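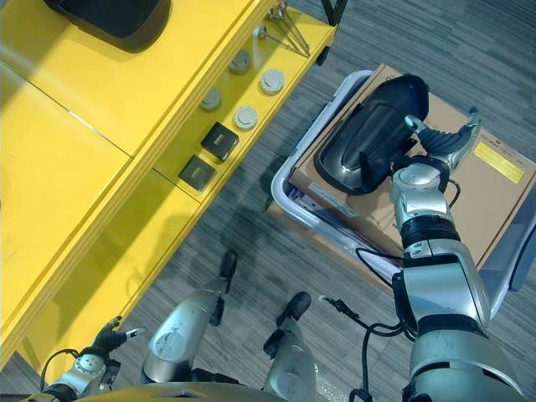 Yellow table with the lower shelf, grey cart alongside.

Gornel Two-Tier Work Table, reviewed by Nattawut Sitthichai
Updated 21st May

I bought the Gornel in January for sorting and packing used car parts. It cost 400 dollars with delivery. The Caltik table I had before was cheaper, but the top sagged after one winter and I got tired of shimming it.

Assembly took me an afternoon. The bolts are all one size, which helps. The instructions show the leg braces the wrong way around on page two, so check them against the holes before you tighten anything.

The top is glossy and wipes clean with dish soap. Grease comes off. Marker does not, unless you get to it the same day. Strong light bounces off the yellow, and I ended up turning mine away from the window. There is a seam in the top. Small screws and washers catch in it, and I keep a putty knife nearby to dig them out.

The raised lip at the front stops things from rolling off, but it gets in the way when you want to slide a heavy box onto a cart. You have to lift it over.

I use the lower shelf for tape, labels and flat boxes. It is too shallow for a full-size tote.

I also looked at the Habte, which has a plain flat edge and costs 542 dollars. For sliding boxes all day, I would pay the difference. For sorting parts, I am keeping the Gornel.

Rating: 4 out of 5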